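4. Equipment planning and budget

4.1 What had to be bought

The second bench was planned from the start as a copy of the first, at lower cost. The first bench had been paid for out of three separate grants over several years, and no single record existed of what it cost in total. When we asked for money for the second one, we could not say which parts of the first had been worth the price. This section sets out how we rebuilt that record, what we chose to buy again, and what we left out.

We started with the task. All of the experiments in Section 5 use planar pushing: the arm moves small blocks across a flat board with a single rod, following a typed instruction. The arm never lifts anything. That one fact decides most of the budget. It removes the need for a gripper, a force sensor at the wrist, and the larger payload class that a gripper and sensor together would call for. It also means that the board, the blocks and the table, which cost very little beside the arm, have a large effect on whether two benches give matching results.

Figure 3 shows the first bench with blocks arranged on the board.

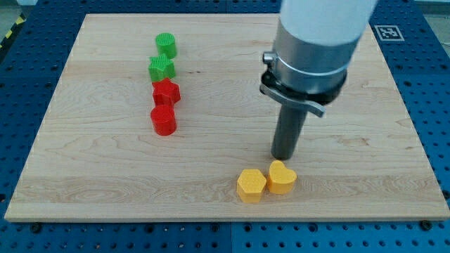 Figure 3. Pushing task on the first bench. The rod stands close behind the yellow heart and hexagon; the green and red blocks form a line on the left of the board.

4.2 The arm

We collected quotes for two arms. The Inoson quote covered a unit with the same reach as our existing arm and a payload well above anything the task requires. The Brelham quote covered a smaller unit with a shorter reach and a lower price. Both sellers included a controller. Only Inoson included a teach pendant in the base price, and Brelham listed it as an option.

Reach mattered more than payload. The arm has to get the rod behind a block at the far side of the board and then pull it toward the near side, and it has to do this while holding the rod within a few degrees of vertical. We tested this in simulation for both arms, using 218 start and goal pairs taken from the logs of the first bench. The Inoson arm reached all of them. The Brelham arm could not complete 26 of them without tilting the rod past the limit we had set, and almost all of these were in the two far corners.

A smaller board would have solved the reach problem. We decided against that because data from the two benches could then no longer be pooled without rescaling, and pooling was the main argument for having a second bench at all. We ordered the Inoson arm.

Readers who are equipping a single bench and have no earlier data to match should give more thought to the smaller arm. The saving would pay for a year of replacement parts and a good share of a second workstation.

4.3 The end tool

The end tool is a plain rod with a rounded end, held in a bracket under the wrist. Commercial tools of this type exist but are sold mostly for probing and inspection, and they are priced for that market. Ours are made in the department workshop from drawings by Ebenezer Quartey, who also made the tools for the first bench. The workshop charges for time and material at an internal rate. We budgeted for four rods and two brackets.

Rods should be treated as consumables. On the first bench they were changed whenever someone noticed a bend, and no log was kept. For planning purposes we assumed one rod per quarter. The bracket is a different matter. It has never been replaced, but a bent bracket would stop all work until a new one was made, so a spare was bought with the first order. We advise doing the same for any part that has a lead time of more than a week and no substitute on the shelf.

4.4 Table, board and blocks

The table for the second bench is a perforated top from Fustatley, on a steel base. It was the second most expensive item on the list, and the one we were asked about most often during review. A plain workbench would cost much less. The argument for the perforated top is that the arm, the board and the camera mounts can be taken off and put back in the same positions. On the first bench this was done several times when the room was needed for teaching, and each time the arm was running again on the same day. Before the group had that table, moving the arm meant a full calibration afterward, which took two people most of a Friday.

Delivery was a larger problem than price. The quoted time was ten weeks and the table came after 16. The arm arrived on schedule and stayed in its crate, and part of its warranty period ran out there. If we were ordering again, we would place the table order first and ask the arm supplier for a later delivery date, which Inoson told us afterward it would have accepted at no charge.

Boards are cheap and were at first left out of the budget as too small to list. This was a mistake. The surface of the board changes how far a block slides after a push, and boards with different finishes gave us different sliding distances under the same commands. We now buy boards in sets, cut from the same sheet, and keep the spares flat in a cupboard in the same room. The cost of a set is less than that of one day of staff time.

The same holds for blocks. They come in several shapes (cylinders, stars, hexagons and hearts appear in Figure 3) and a small number of colors, and the instructions refer to both. A missing or damaged block takes part of the instruction set out of use. We ordered 56 blocks for the second bench, enough to keep full working sets and spares on hand. All were ordered in one batch so that size and color would not vary from set to set.

4.5 Cameras, markers and computing

Cameras were the one area where we spent less than on the first bench. The first bench carries more cameras than the published experiments use, and two of them have never been part of a training run. The second bench was budgeted with only those views that the policy takes as input, plus one spare unit. Mounts were bought for all positions, so that a camera can be added later without new drilling or machining.

Printed fiducial markers fixed to the table are used to check camera position at the start of each session. They cost almost nothing. We mention them only because they were not in the original plan for the second bench, and the first weeks of work there had to be repeated when a mount was found to have shifted.

Computing was kept off the equipment budget. Training runs go to the shared cluster, and the bench needs only a workstation that can run the policy at the control rate. We reused one that was being retired from another project. Groups without access to shared computing should expect this item to rival the arm in cost, and should plan for it to be replaced sooner.

4.6 Costs that were not on any quote

Four kinds of cost appeared in neither seller's quote and were not in our first plan. The first was the safety review, which required floor marking, a second emergency stop, and a written procedure. The second was electrical work in the room. The third was training. Inoson offers a two-day course, and we sent one person in August, then found that a second trained person was needed before the bench could be run during vacations. The fourth was service. The contract offered with the arm covers a yearly visit and parts, and an independent quote from Steinarsdóttir covered the visit only, at a lower price. We took the Steinarsdóttir contract for the second bench and kept the maker's contract on the first. It is too early to say which is the better choice, and neither arm has yet needed a part.

Staff time was by far the largest cost of all. Resetting the board between episodes, checking cameras and writing up faults takes up a large share of every session, and no piece of equipment we priced would have reduced it by much. We looked at an automatic reset, in which the arm pushes the blocks back to scattered positions at the end of each episode. It needs no new hardware, but it does need the blocks to stay on the board. A raised edge would help with that, and would also change the behavior of any block that touches it. We left the board open and kept the manual reset.

4.7 Order of purchase

Based on the above, we would now place orders for a bench of this kind in the following order: table, arm, safety items and electrical work, cameras and mounts, end tools, boards and blocks. The last three groups can be bought within a month of the arm's arrival. A reserve should be held until the bench has run for one full term. We spent most of ours on a second set of camera cables and on the additional training place, and the remainder was carried over to the service contract for the following year.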